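# Carnstead Walleye Series: Common Questions

Last updated 2022-03-27

**Who can enter?**

Anyone 16 or older with a valid state fishing license. Younger anglers can fish as the second person on a team if a parent or guardian is in the boat. You don't have to live in the county.

**How many events are there?**

Five. Four are on Lake Vekier, and the August event moves to the Sosa Reservoir, where the water stays cooler. You can enter one event or all of them. Only teams that fish at least three are ranked for the season.

**What does it cost?**

The fee is $53 per team per event. Big fish is a separate pot at $11, paid at check-in, cash only. All of the big fish money is paid back out that afternoon.

**How is the season champion decided?**

By total points. First place in an event is worth 100 points, second is worth 99, and so on down. A team that weighs in no fish still gets 40 points for showing up. Your lowest event is dropped. Last season's winning team took home $1,230 at the final weigh-in.

**What is the limit?**

Five walleye per team, with a minimum length of 15 inches. Measure with the mouth closed and the tail pinched. If you bring a short fish to the scale, you lose that fish and your biggest legal one.
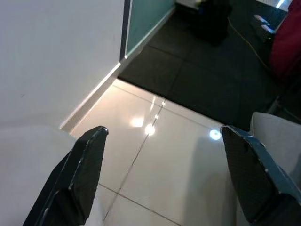
**What if a fish dies before weigh-in?**

It still counts, less half a pound. You can't swap out a dead fish for a live one. Please check your livewell pump before launch, and carry a spare fuse for it.

**Can I change partners during the season?**

Once, with notice to Aldana Salinas before the next check-in. The points stay with whichever angler signed the entry form first.

**When is practice closed?**

The lake is off limits to entered teams from noon the day before each event until launch. That includes riding around with the electronics on. Looking from shore is fine.

**How is launch order set?**

By draw at check-in. The first flight is 13 boats and the rest go five minutes later. Late teams launch last.

**What electronics are allowed?**

Any sonar or GPS, including forward-facing units. We talked about a ban over the winter and left the rule alone. Phones are for emergencies and for the weather. Calling another boat to ask where the fish are will get both teams disqualified.

**What happens in bad weather?**

The call is made at the ramp 30 minutes before launch. If the event is canceled, entries roll over to the makeup date. If you can't fish the makeup date, you get your fee back, minus nothing.

**Where do I get a form?**

At the counter at Stundex Bait and Marine, or from Aldana at the ramp. Forms turned in without both signatures go back in the folder until they are signed, and you don't have a spot until then.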